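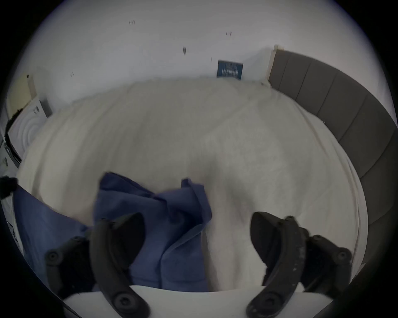

Noltow Forums > Manipulation software > Perception and tracking

Thread: pose drifts over plain bedding, fine everywhere else

villca_rig
Posted 23:40

Stuck on this since tea time so throwing it open.

Handheld gripper, fisheye plus IMU, visual-inertial SLAM to get the tool pose. Map is built first from a slow walk round the room, then each demo gets localised against it. Kitchen demos fine. Desk demos fine. Bedroom, cloth handling - picks and folds on top of a white duvet - and the trajectory goes soft halfway through. No lost flag. It just slides sideways a few cm and carries on as if all is well.

Config, for what it's worth:

- 1000 features per frame
- fingers and base plate masked out
- cloth NOT masked
- relocalisation on, loop closing off for demos

Map for the room has 2189 points after culling. Worst demo is number 887, slides just as the cloth comes up off the bed. Any ideas before I rip the front end out

Rigoberto

polline
Posted 23:52

Cloth is your problem. Duvet gives you next to nothing, so the detector spends its whole budget on the one thing with folds and edges in it, and that thing is moving with the hand. Tracker thinks the camera is still. Seen it loads of times with towels.

Mask the cloth.

villca_rig
Posted 23:58

Mask it with what though. It's a different shape every frame. Gripper mask is a fixed png, took me ten minutes.

polline
Posted 00:04

Any segmentation model. Prompt on the first frame after the grasp, propagate. Doesn't have to be tidy, dilate it a lot. You're offline anyway so who cares how slow.

idalina_l
Posted 00:21

Don't agree that's the first thing to do. If you mask the cloth you're left with creases in a duvet, and creases move too when you pull on something lying on them. Those are worse imo, they move a bit and then stop, so they get past the outlier check.

What's left after that is the far wall and the headboard. Headboard seams are nice strong edges but corners? not many. Plain wall, a sign, a few marks. You want detection forced to spread so the wall gets its share. Grid the image, cap features per cell, drop the FAST threshold in the empty cells. No new model needed.

Idalina

polline
Posted 00:29

Spreading them over a blank wall just gets you noise. Low threshold on white paint = sensor grain.

idalina_l
Posted 00:33

Some of it yes. Grain doesn't match frame to frame, so it dies in matching. Cloth does match. I'd rather have fewer honest points.

edatville
Posted 00:47

Silly question, how far out are you using the fisheye? Lots of calibrations are only any good in the middle, and with a bed in the centre of view all your decent static stuff is near the rim. If the model is off out there those points fight the IMU and lose.

Check reprojection error against radius. If it climbs towards the edge, recalibrate with the board pushed right out to the rim before touching anythng else.

villca_rig
Posted 01:15

ok that one I could do quickly. Plotted it. Flat to a bit past half radius then climbs. So yes, calibration is poor at the rim, my fault, I held the board in the middle like everyone does.

Also dumped inliers for 887. At the bad moment there are 40 left. Nearly all on the cloth. So polline is right as well, annoyingly.

idalina_l
Posted 01:22

And how many on the wall?

villca_rig
Posted 01:26

Three. Two if you don't count the one I think is a reflection.

idalina_l
Posted 01:31

There you go then. Recalibrate, grid, then see if you still want masks.

polline
Posted 01:34

He'll still want masks. Put a tag on the wall and save yourself the week.

villca_rig
Posted 01:41

No tags. Policy trains on the same frames, don't want it learning to look for a tag. Plus I want this to work in rooms I can't stick things up in.

edatville
Posted 01:50

Could also lean on the IMU harder for the lift. It's a second or so of motion, a decent one will coast through that. Gate on it - if visual says still and gyro/accel say moving, inflate the visual covariance instead of averaging the two. Few lines in the optimiser. Needs your biases sorted first or it'll wander off somewhere new.

polline
Posted 01:56

Coasting on a cheap IMU for a second, good luck. Position error grows with t squared. Fine for a quick snatch, not for someone slowly peeling a towel up.

villca_rig
Posted 02:10

Right, plan:

1. recalibrate to the rim
2. grid detection, cap per cell
3. rerun 887 and the other bad ones, same map first, then a rebuilt one with the new calib
4. masks only if 3 is still rubbish

Will post plots. Going to bed

idalina_l
Posted 08:05

Rebuild the map straight off, don't bother with the old one. Its points were triangulated with the bad intrinsics so the comparison tells you nothing.

villca_rig
Posted 08:32

Good point, missed that. Rebuilding now. Board is printed, calibration tonight if the laptop behaves.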